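11/06/2022

I have been meaning to write for a week and kept putting it off, and now it's past ten at night and I've got a cup of mint tea going cold and no excuse left. So let me try to get down how the sourdough business has been going, and Mom's recipes, and the visit to Platstead, before they all run together in my head the way September did.

First the recipes. I finally opened the box from Mom's kitchen. I'd moved it from the hall to the spare room and from the spare room back to the hall, and this morning the rain was coming down sideways and I thought, well, if not now. I sat on the rug with it and didn't get up until lunch. She wrote on everything! The backs of envelopes, a church bulletin, the cardboard out of a pack of stockings. Hardly any of them have an oven temperature. "Bake until it smells right" is written on her plum cake, and I laughed out loud and then had to go stand at the window for a while.

Her rye bread is in there, which I had given up on. I've been trying to make it from memory for 12 years and I have always been wrong about the caraway. She didn't put it in the dough at all. She toasted it, ground it with a little salt and brushed it over the top with warm water. All those loaves I made with whole seeds in them, and Dad politely eating every slice and saying it was very close. He must have known, or maybe he didn't. He was never a man to notice what was in a thing so long as there was butter on it.

So of course I had to bake it today, rain and all, even though I'd planned to do the gutters (which I couldn't have done in that weather anyway, so I don't feel bad). The recipe wants the dough to sit overnight in a cold place. I wasn't going to wait, so I cheated and gave it the afternoon on the counter by the back door, where the draft comes in. Mom would have had something to say about that.
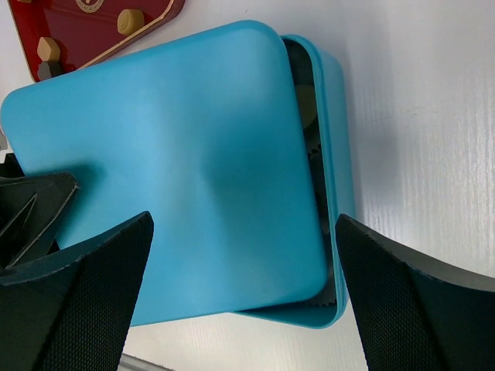
While the dough was resting I called Joscha Baumgart, because he grew up two doors down from us on Hagedorn Street and ate as much of that bread as I did. I hadn't talked to him since spring. He's well, his knee is better, and he and his wife have taken up ballroom dancing of all things. He swore up and down that there was molasses in the rye. I told him I had the card right there in my hand and there was no molasses. He said the card was wrong. We went on like that for a good half hour and I don't think I've enjoyed a phone call so much all year. He remembered the kitchen stool with the split seat that pinched you if you sat on it in shorts, and he remembered Mom giving him the heel of the loaf to take home to his brother and how it never once got there.

He also asked if I'd been back to Platstead, and I had, just last week, so I told him about it. I'll put it down here too. I drove over to see Aunt Lou and went the long way past the old bakery. It's a phone repair shop now. The tile step is still there, green and white, worn down in the middle, and I parked and got out and stood on it like a fool while a young man inside looked at me through the glass. I nearly went in and told him that people used to line up on that step for rolls. Then I thought he probably had enough to do.

Aunt Lou was in fine form. She is 30 times more stubborn than Mom ever was and she will not hear about getting help with the stairs. I brought her soup and she told me it needed salt, and then she ate two bowls. She has a new radio and plays it so loud that we shouted at each other all afternoon over a program about canals. When I left she pressed a jar of Pismont plum jam on me, the kind with the cloth top, and said I looked thin. I do not look thin, but I took the jam.

Back to the bread. I shaped it a little after four and it was sticky, much stickier than I like, and I was sure I'd made a mistake with the water. I nearly threw more flour at it. Then I looked at the card again and down in the corner, in pencil so faint I'd missed it, she had written "wet is fine, leave it alone." So I left it alone. It baked for around an hour, and I know it's silly but I stood by the oven door and waited until it smelled right.

It did smell right. The crust is darker than hers on one side (this oven has always run hot at the back) and I cut it too early, so the middle was gummy. But the top, with the caraway and the salt! I had one slice with butter and one with Aunt Lou's jam, and called that supper. I wrapped half for Joscha and will mail it in the morning, and he can tell me about his molasses then.

I want to copy the cards out properly before the pencil goes any further. Maybe four a night, starting with the ones on envelopes. I need to buy a decent notebook, and stamps, and more rye flour. And the gutters, if it ever stops raining.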